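Stillberg Sets Equipment Plan for Sorting Cell, Delays Second Arm

1/7/21
By Princess Javier

STILLBERG - Kiswood, the packing and small-parts company on the east side of town, will buy one robot arm this year instead of two and put the difference into grippers, bins and spare parts, according to an equipment plan the company shared with its suppliers.

The plan sets aside $186,000 for a sorting cell in the smaller of the company's two buildings. An earlier version, drawn up in November, called for a pair of arms working side by side on the same line. That version left very little for anything else.

Kenneth Buenaventura, who runs purchasing at Kiswood, said the first draft was built from a price list and the second from bench work.

"We had a number for the arm and a number for the installation, and then a line that said miscellaneous," he said. "When we started trying things on the table, miscellaneous turned out to be where most of the questions were."

Those questions are small ones. The cell is meant to take single items out of open containers and place them where a packer can reach them. The items vary in size and finish, and the containers do too. Kiswood uses plastic totes, cardboard trays and woven baskets, the last of these for gift orders that ship in the basket they are packed in.

The bench work has been kept simple on purpose, with one item and one container at a time.
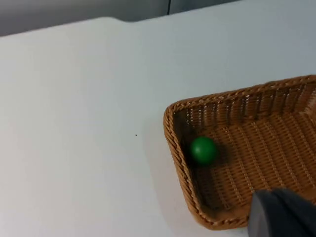
A green ball in a woven basket during bench work for the sorting cell, with part of the gripper at lower right.

Buenaventura said the baskets were the reason the gripper budget went up. A tote has straight, smooth walls and a flat bottom. A basket has a thick rim and a floor with ridges in it, and an item that has settled near a wall leaves less room for the fingers on that side. The company wants to be able to change finger sets between jobs, so the plan now pays for two complete grippers and several sets of fingers.

The plan also has a separate line for cameras. Kiswood will pay for one view from the wrist of the arm and one fixed view of the work surface. The November draft had only the fixed one.

Lacson, the integrator that quoted the original two-arm job, has been asked for a new price. Kestex, a smaller shop, has been asked to quote the same work. Both were given the same list of containers and items, and both have been told that the quote must show the arm, the grippers, the cameras, the guarding and the training hours as separate lines. Kiswood will not accept a single total.

Quotes are due in 28 days. The company expects to place an order after that, with delivery of the arm to follow in 8 weeks if the supplier has one in stock. The grippers can be ordered sooner - they do not depend on which integrator is chosen, as long as the mounting plate is a standard one.

Kipchumba Mwakalinga, who supervises the packing floor, said he asked for the work surface itself to be included in the purchase. The floor's existing tables are heavy, but they are different heights and some have been drilled and patched many times. A cell that has to be moved for cleaning needs a table that goes back to the same spot, he said, or the positions have to be taught again.

He also asked that the table be a plain, light color. Packers on the late shift sometimes leave tape ends and small parts behind, and they are easier to find on a pale surface before the arm is started.

The plan includes money for a second table of the same model, to be kept in storage. It does not include a conveyor. Totes and baskets will be carried to the cell by hand for the first year.

Staffing was another point the company spelled out. No packing jobs are to be cut under the plan, and two people on each shift are to be trained to start, stop and clear the cell. Training hours are charged to the project and not to the packing department, a change Mwakalinga said his crew leads had asked for. When a new labeling machine was put in, the time came out of the department's own hours and the training was cut short.

The question of the second arm has been put off until the first has run for a full season. If the company goes ahead, the money would come from next year's equipment budget. The floor plan leaves a space for it, and the electrical work will be done for both arms at once to avoid opening the wall again.

Until the order is placed, the bench work goes on with one item to a container. Results are written down by container type, and the sheet will go to whichever supplier is picked.

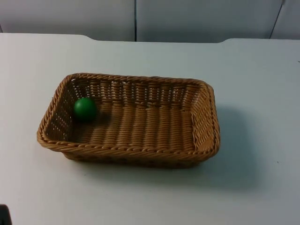
Dindo Navarro thinks the company is still spending too early. In remarks sent to this page after the plan went out, Navarro said a year's rental of a single arm would answer the same questions, and that a buyer who rents first can walk away from a gripper that does not suit the baskets. Navarro added that spare fingers are cheap next to the hours lost waiting for them, and agreed with that part of the plan.

Buenaventura said rental was looked at and priced. The monthly rate was fair, he said, but the rental terms did not allow changes to the wrist, and the second camera would have had to be mounted somewhere else. He said the company would look at rental again if both quotes come in over the set amount.

Bakari Swai, who handles the books for Kiswood, said the plan keeps a reserve for the first year of repairs - belts, cables, finger pads and one service visit. Any part of the reserve that is not spent will be held for the second arm. The cost of power and compressed air has been left out of the project figure and will be paid from the building account.

Suppliers with questions about the container list can reach the purchasing office during business hours. Late quotes will not be read.

Related items
Kiswood adds late shift in packing building
What to ask for in an integrator's quote
Lacson moves service desk to new office
Labeling machine training: a look back

Contact the news desk | Copyright 2021 | Back to top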